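Riders' group, Lirkamport station, minutes for September 23, 2026

I took the notes again, so forgive the shorthand! We had 16 people in the room and spent most of the night on the Sastilau line.

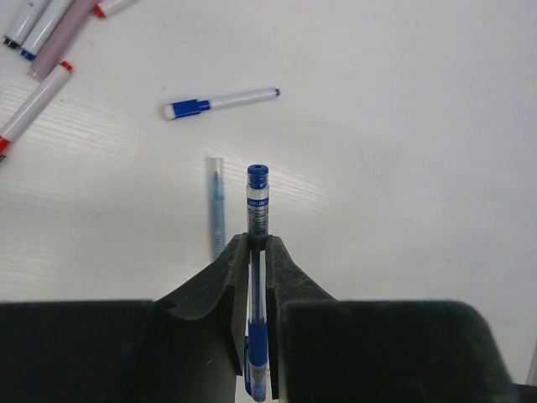
When does the early train come back? The railroad told us May, once the Henon bridge repairs are signed off.

People weren't thrilled (me included), but we agreed to keep pushing for a bus until then. Our petition has over 2,000 names now.

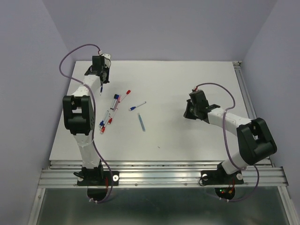 I also brought up platform 3, where the lights have been out for weeks, and we're sending a letter on that too. One member asked for later trains during Ramadan, and we all voted for it.

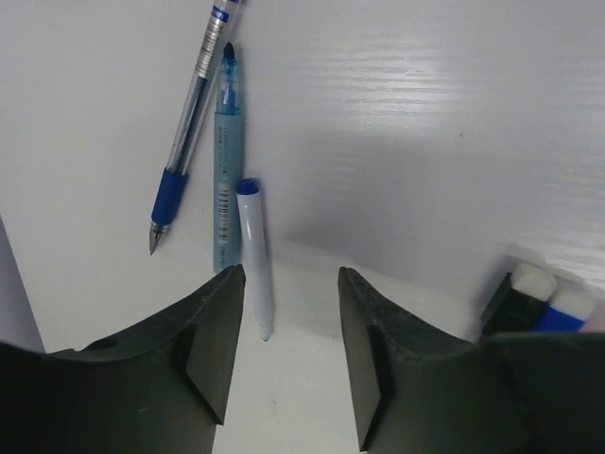 Next steps

I'll write up both requests and send them to the railroad. Bus 29 timetable goes on the next agenda.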